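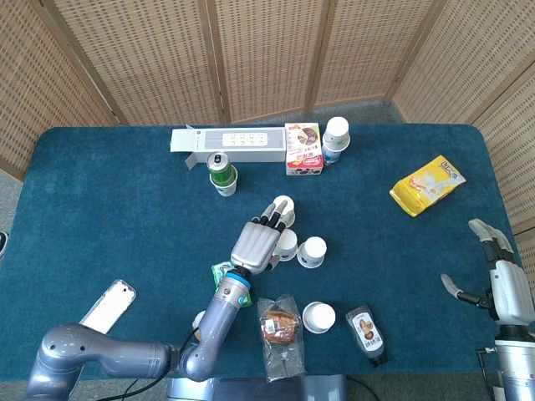 Table with the blue felt top, folding screen behind.

From: Reet Paulauskas
To: bread list
Subject: Re: Rye starter too sour after moving to larger batches

Gediminas Siliņa wrote:

> I have scaled the rye recipe up from one tin to two and the loaf now
> comes out sharper than I want, with a gummy line along the bottom.
> Flour is the Plemen wholemeal rye as before. I feed the starter in the
> evening, leave it on the worktop and mix at 7 in the morning. Oven
> and tins are unchanged. Should I cut the starter, or the time?
> Heino suggested more salt but I would like to avoid that.
>
> Gediminas

Gediminas,

Cut the starter first and leave the time alone until you have a result to compare. You give no weights, so I am assuming you doubled everything, the starter included. A larger mass of dough holds its warmth longer than a small one, and the extra heat favours the acid side. One tin in a cool kitchen loses heat quickly; a full bowl does not.

My own figures, for 2 tins:

Wholemeal rye, 900 g in total, of which a third goes into the overnight sponge
Water, 536 g in the final dough, plus what is in the sponge
Salt, 16 g
Ripe starter, 40 g, all of it into the sponge

I keep the sponge at 27 degrees for the first few hours and then let it fall to room temperature. If yours sits near a radiator it will be well above that by midnight. Put a thermometer in the sponge itself. The air reading tells you very little.

On the gummy line: there are two usual causes and they look alike when the loaf is cut. One is too little time in the oven. Two tins side by side shade each other, so the inner walls bake more slowly than the outer ones. Leave a hand's width between them and turn both halfway through. The other is cutting too early. Rye crumb needs a full day wrapped in a cloth before it sets. If you cut one loaf the same evening and the other the day after, from the same batch, you will know which cause you have.

I would not add salt either. Heino is right that it slows the ferment, but at the amount needed to make a difference you will taste it.

Yurani Pacheco asked last month whether the flour from the Vasiliauskas mill can be swapped in at the same weight. In my kitchen it takes up more water than the Plemen. Start with the same weight and add water by the spoonful until the paste drops slowly from a wet spatula. The October delivery was coarser than the previous one, so notes made with an older bag may not carry over.

One correction to my earlier message on tins. I wrote that the Arna tins need no greasing. The newer ones do, particularly in the corners. Atieno Kimaro lost the base of a loaf following my advice, and I have changed the text in the list notes.

Please post the sponge temperature at the start and at mixing time when you have them, and the weight of starter you used.

Reet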